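Pisix Hand-Held Grippers: Purchasing FAQ

What does a starter order include?
Two grippers, a charging dock and one set of spare finger pads. Mounting plates for a fixed arm are quoted separately.

How should we budget for it?
The starter order is $1,867 before tax and freight. Finger pads are a consumable. Plan on 3 sets per gripper per year under daily use, and put them on the operating budget with the storage costs.

Do we need a dedicated workstation?
No. Household tables and ordinary room lighting are acceptable. Allow enough space for the operator to reach the far side of the work surface with both hands. 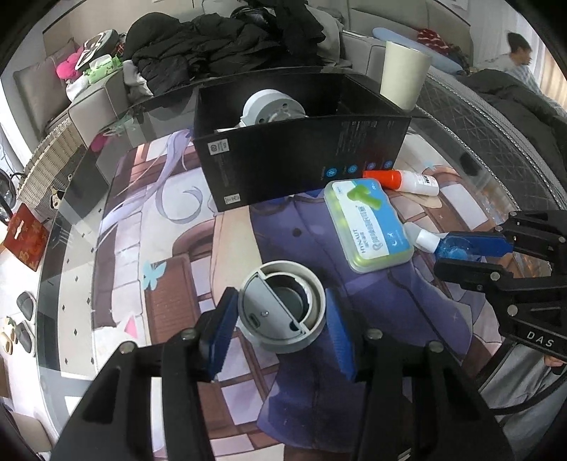

Small rigid parts and light bottles are within the rated load. Check the heaviest item on your task list against the data sheet before ordering.

What is the lead time?
Orders ship from the Gutavside warehouse in 15 business days. Orders of 8 or more grippers are scheduled individually.

Can we mix Pisix and Hivitar units?
Yes, for recording. Finger pads are not interchangeable, so stock them under separate part numbers.

Is leasing available?
Leasing is handled by Achterberg. Request the lease quote before issuing a purchase order; an issued order cannot be converted.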